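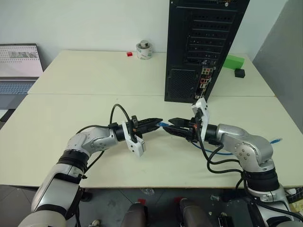 I think most of us tidy the cables in our motorhomes far too tightly. I did it myself for years. Every wire behind the dashboard and under the bed was clipped flat, and I was proud of it. Then the wire to the sliding step broke, and a few months later so did the one to the rear camera, both at the point where something moved and the wire could not. Look at the two silver and white arms: a black cable loops up in an arc over the left one, and several more hang down along the right. It looks a bit untidy, and I would still take it over the neat job I did on my step.

A motorhome moves all the time. The cupboards shift, the floor flexes, and the habitation door gets opened and shut more in a week away than my front door at home does in a month. A wire pulled tight across any of those places will fail sooner or later, usually on a wet evening.

Lamai Jaidee, who was parked next to us at Grimdale in January, disagrees with me. Her view is that loose wires rub, and a wire that rubs through is worse than one that snaps. She has a point. Slack in the wrong place is a nuisance, and a loop hanging near the gas locker or the wheel arch wants moving. But her own van had a tight run of cable to the roof vent, and she had replaced it twice.

My rule now is simple. Where nothing moves, clip it down. Where there is a hinge, a slide or a lift, leave a loop and fix it on either side, well back from the moving part. I open the thing as far as it goes before I cut anything. The step wire took almost 2 metres in the end, when I had bought one, so it meant another trip to the shop.

What annoys me is that the trade does not do this. We looked at five new vans at Hutumside and I got down on my knees in all of them, to the embarrassment of my wife. The wiring was very neat. The salesman pointed that out as a selling point, and I suppose for most buyers it is. I would sooner see a bit spare at the door and the step, with a sleeve over it, and pay for the extra wire myself.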